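Millden's shared kitchen gets its sink back
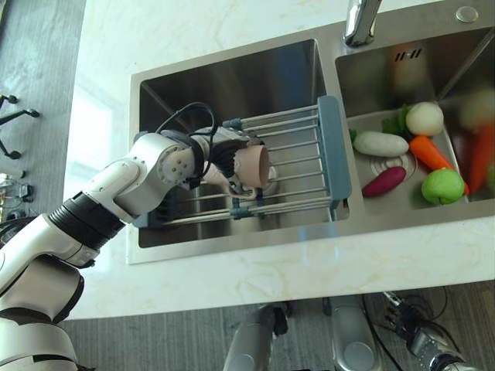 I stopped by the Millden community kitchen on my lunch break because I'd heard the sink area was finally open again, and I ended up staying 40 minutes (sorry, boss). It had been closed off for most of February while the counter was redone, and anyone who cooks there regularly had been hauling dirty cups home in a tote bag. I did it twice and broke a mug both times.

The big change is a double sink. Mahnaz Shojaei, who keeps the booking calendar, told me the left side is for cups and dishes and the right side is for produce, play food included. The toddler group has a crate of it, and the radish, the carrot and the sweet potato all get a scrub after the morning session.

There's also a rack that sits right over the left basin, so the drips go down the drain and leave the counter alone. I love this thing! It adjusts, too, and you can slide it out of the way when you've got a soup pot to deal with. Cups go on it upside down, please - Mahnaz was firm about that.

Not everybody is sold. Tormod Grønli runs the bread class and he'd been hoping for one huge basin for his mixing bowls. "I'll get used to it," he said, and then asked me whether I thought he would. I said give it 2 weeks.

The kitchen opens at 9 in the morning and bookings run in 90-minute slots, with 15 minutes at the end set aside for washing up. Bring your own dish towel for now. The new ones are on order from Biltier and Mahnaz is still waiting to hear when they'll ship.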